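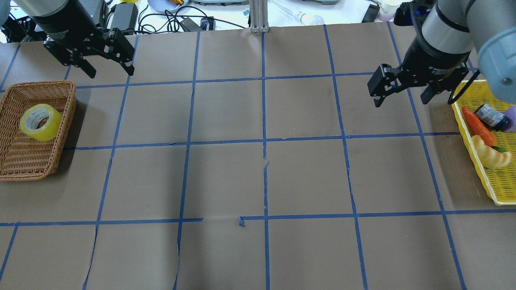 Municipal Records and Burial Grounds Forum
Section: Mapping and Plot Records
Topic: Renumbering an older section to match a square grid

bremville_records
Posted in November, 9:14 AM

Good morning. The Town of Bremville maintains one municipal cemetery, the oldest part of which is known as the Fakwood Section. It was laid out by family lot, with no consistent lot size, and the lots were numbered in the order in which they were sold. Lot 12 is beside Lot 207. Visitors are unable to find graves without staff assistance, and new staff members need most of a year to learn the ground.

We are considering a proposal to replace the lot numbers with a square grid, lettered from west to east and numbered from north to south. Every grave would be identified by its square and by a position within the square. The ledger for the section lists 1,365 burials. Our last field survey matched 1,278 of them to a marker or a known lot corner. The remainder are in the ledger only.

I would be grateful for the views of any office that has carried out a similar change. In particular:

Did you retire the old numbers or keep them alongside the new ones?
How did you treat burials that appear in the ledger but could not be placed on the ground?
Was a notice to lot owners required under your local rules?

countyclerk_annex
Posted 9:52 AM

Our office completed a change of this kind several years ago. We kept the old lot number as a permanent field in the record and added the grid reference as a second field. I would advise strongly against retiring the old numbers. Deeds, funeral home files, and family papers all carry them, and those documents will never be updated.

A notice was required in our case. It was published in the local newspaper and posted at the gate. We received very few replies, most of them asking whether the graves themselves were going to be moved. I suggest that the first sentence of your notice state plainly that they are not.

plotline_surveyor
Posted 10:31 AM

I must register some disagreement with the proposal as a whole. A square grid is convenient on paper. It is less convenient in a section where the rows follow a slope and the family lots vary in size. Grid lines will pass through lots, and in some cases through single graves. You will then need a rule for which square a divided grave belongs to, and that rule will be applied differently by each employee.

The alternative is to number by row. The rows exist on the ground. A visitor can stand at the end of a row and count markers. A visitor cannot see a grid line in grass.

bremville_records
Posted 10:48 AM

Thank you both. The slope is a fair concern. The section has 41 rows by our count, but several of them merge toward the east fence, and two staff members who walked them separately did not agree on where one row ended and the next began. That disagreement is the main reason the grid was put forward.

On divided graves, the draft rule assigns each grave to the square that contains the center of the headstone or, where there is no headstone, the center of the head end of the grave.

plotline_surveyor
Posted 11:05 AM

The draft rule is sound for marked graves. For the unmarked ones I do not see how it can be applied without probing, and I would not recommend probing for the purpose of a numbering project.

oldstones_hist_soc
Posted 11:40 AM

I write on behalf of a county historical society that holds transcriptions for eleven burial grounds. From the researcher's side, the most damaging outcome is a new numbering system that exists for ten years and is then replaced by another. We hold three incompatible maps of one churchyard, each of them described as final.

Whatever system is chosen, please deposit a concordance with a library or archive outside your own office. A plain printed table is sufficient. Old number in the left column, new reference in the right, arranged once by each.

countyclerk_annex
Posted 1:17 PM

I agree with the society regarding the concordance. We printed 40 copies and sent them to funeral homes, the library, and the genealogy group. All have been given out and we still receive requests.

On the surveyor's point, small corner pins set flush with the ground made our grid usable. They do not interfere with mowing. Visitors are given a one-page map at the office, and the pins carry the letter and number of the square.

greenfield_sexton
Posted 2:03 PM

A practical question for the original poster: which software will hold the records? We moved from card files to Florkar and found that it accepts only one location field per burial. We had to place the old lot number in the remarks, where it cannot be searched. If you intend to keep both numbers, please settle this before any data entry begins.

bremville_records
Posted 2:26 PM

That is most useful. We have a quotation from Dimitriou for the mapping work and had assumed that the database could be chosen afterward. I will ask that two searchable location fields be made a written requirement.

plotline_surveyor
Posted 2:59 PM

With flush pins and a retained lot number, my objection is reduced, though I maintain that rows would serve the public better. I would ask that you grid a small part of the section first, preferably the part near the east fence, and have an employee who does not know the ground try to find ten graves from the map alone.

As to the burials found only in the ledger, my recommendation is that they receive no grid reference at all. Enter "Fakwood Section, position not established" and leave the old lot number in place. An estimated square will be read as a confirmed one by whoever consults the record next.

oldstones_hist_soc
Posted 3:12 PM

The society supports that wording.

bremville_records
Posted 4:35 PM

Thank you to all who replied. The east fence trial will be added to the proposal, and the draft notice to lot owners will be posted in this topic for comment. If any office is able to share the text of a notice already in use, please send it by private message.

countyclerk_annex
Posted 4:41 PM

Sent. Please disregard the fee schedule on the second page, as it has been superseded.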